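Zevel Open Day Recordings – README

Recordings from the Zevel open day at Restport, where visitors could try hand-held grippers on household folding.

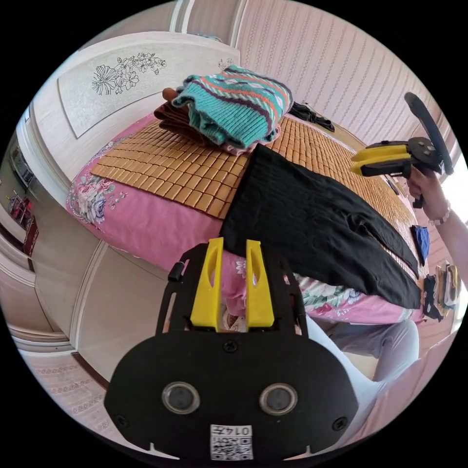

The release has 106 episodes from the October open day. Of these, 78 are marked complete in episodes.csv. The rest stopped early, mostly when a visitor put the grippers down to ask something. They are kept because the partial folds are still usable for grasp detection.

Task
Clothes on a bed, one operator, 2 grippers. Operators were told to fold however they fold at home. Order and folding style vary a lot.

Files
episodes.csv – one row per episode, with status and garment type
video/ – one folder per episode, left and right kept apart
notes.txt – remarks typed up during the day

Episodes longer than 600 seconds were split. The parts share an ID and end in _a and _b.

Known problems
Dark knitwear is hard to segment, and sleeve labels on it should be checked by hand. Garment type is blank for the first morning group. Time stamps in notes.txt are local time.

Use
Research and teaching only. Please cite as Rutherford set, Stilex release 2.

Contact: Murray Ruddock, Stilex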